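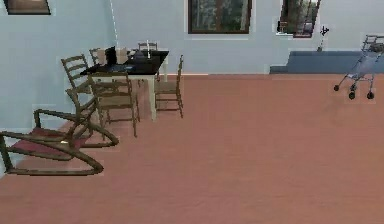 A room with a rocking chair and a terracotta-colored floor.

Visit to the Orirside window factory
By Capucine Leblanc

In April I had the chance to visit the factory of Orirside, where they make wood and aluminum windows and entry doors. Our office has ordered from them for six years, but I had only talked with them by phone. I went together with my colleague Emiliano Quezada, who does the measuring at our customers' houses.

We arrived at 8:30 in the morning. Rocío Orellana, the production manager, gave us safety shoes and glasses and explained the rules of the hall. The shoes were one size too big for me, so I walked slowly the whole day.

The tour starts at the wood store. The boards rest there until the moisture is correct, and each pack has a paper with the values written by hand. After this comes the cutting line. It is a new machine from Girora, and it was much quieter than I expected. Ms. Orellana told us that the hall made 2,977 windows last year and 2,424 in the year before. Most of the difference comes from this machine, and also from a second shift in the summer months.

The glass is not made in the house. It arrives ready in sealed units, and a worker checks each one under a strong lamp. While we were standing there he put one aside for a scratch of maybe one centimeter. Emiliano could not find it until the man showed him with a pencil.

For me the most interesting part was the test room. A finished window is fixed in a steel wall, then they spray water and increase the air pressure step by step. We watched the test of the Prakard, their new model with a lower sill. At one corner a few drops came in. Ulises Ocampo, the technician, wrote it down and said they will change the gasket and repeat the test next month. I liked that he did it in front of visitors.

Lunch was in the canteen, rice with chicken, quite good. After it we had one hour for our questions. Delivery time is now seven weeks for standard sizes and ten for arched windows. The old Sandberg handles will be sold only while the stock lasts, and there are 232 pairs left. Customers who need a replacement should tell us soon.

We left at three o'clock with two corner samples in the trunk, one in oak and one in pine. They are on the table at our entrance, and you can open and close them as you like.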